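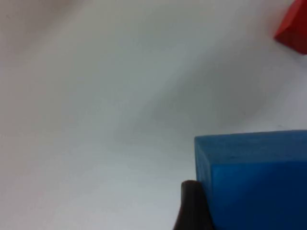 August, late, back from the rink

Drove out to Hanport for the second evening of junior camp. They say 600 people came through the doors. I was there for all of it and I would like to see the counting method, because my whole section had room to lie down.

Everyone wants to talk about Beaudoin. He's seventeen, he skates beautifully, and he had two goals in the scrimmage against kids who had met each other at breakfast. On the radio going home they were already asking if he'd be on the top line by Thanksgiving. I've heard this one before. It was Olta two summers ago, the next great left wing, and he finished the season with more penalty minutes than points and went home to play with his cousins.

Kyriaki Mitsotakis-Vlachou thinks I'm being sour. She had the row in front of me and kept turning around after every rush. She likes his first three strides, and fine, so do I. What I didn't see was him coming back into his own end. Once, maybe, and that was on the way to the bench.

Then there's the Cerodska business. New ownership money, new sticks for everyone, and a "development partnership" which as far as I can tell is a logo on the practice jerseys. The man with the microphone said it puts 500 hours of extra ice into the program. Over how long? For which teams? He moved on to the raffle – I did buy a ticket, number 128, didn't win.

The goalie nobody mentioned was the best player out there. Small kid, quiet, square to everything. I didn't catch his name and the roster sheet had two players listed under the same number, so that's no help.

Season tickets went up again, another 100 on top of last year. I told Kyriaki I'd think about it. She laughed at me. Form is on the kitchen counter.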